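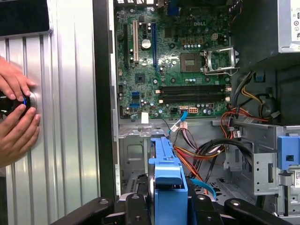 Unit 4: The Board, Stripped

Bench Hardware, evening section. Notes by Korkor Nutsugah, with corrections by Otakar Michalík, who reads everything twice and enjoys it more than he should.

You will need: your own screwdriver, a wrist strap, a pencil, and one of the desktop towers from the Turnercombe shelf. The towers are old. They were old when the college got them. Learn to like them, because you get one each and there are no upgrades.

Before you touch anything

Power cord out. Hold the power button down for a few seconds anyway. Clip the strap to bare metal on the chassis, meaning unpainted metal, meaning not the plastic trim (Saturday group, you know who you are). Side cover flat on the floor under the bench, where you will step on it at least once.

What lives on the board

CPU socket. The Dell board at the top of this handout has its socket empty and the silver retention bracket standing open with the lever up. Get used to seeing one that way. With the processor gone, the contact area is the most fragile thing on the bench, and it attracts sleeves, pencils and fingertips. Keep all of them out. If you bend a contact, tell one of us before you try to fix it. Students who try to fix it first have so far brought us two bent contacts.

Memory. Four DIMM slots in a row, black, with white retention clips at the ends. Open the clips, line up the notch, press on both ends until the clips come up. The notch is off center on purpose. If the module won't seat, turn it around before you lean on it.

Expansion slots. The cream one is PCI and belongs to another era, like the sound cards in drawer 7. The long blue one is PCIe, and your graphics card goes there. Cards that have been forced into the wrong kind of slot are kept in a shoebox at the front, and you may visit them.

Coin cell. Sits in its holder between the cream slot and the blue one on this board. It keeps the clock and the setup values alive while the machine is unplugged. If your tower believes it is the distant past, start here.

SATA. Two blue ports at the edge of this board, one above the other. The connector is L-shaped and goes in one way. It pulls out in any number of ways, most of them at an angle, and that is how they break. Pull straight.

For your worksheet

Draw the board from memory first, then open the case and draw it again. Hand in both. Michalík grades the gap between them.

Label the CPU socket, memory slots, expansion slots, coin cell and SATA ports. Neatness is worth 2 points, which is more than it was worth last term, for reasons visible in last term's worksheets.

Reading: the Ferraro booklet, the section on connectors. Skip the history chapter unless you can't sleep.

Next unit: power supplies. They stay closed.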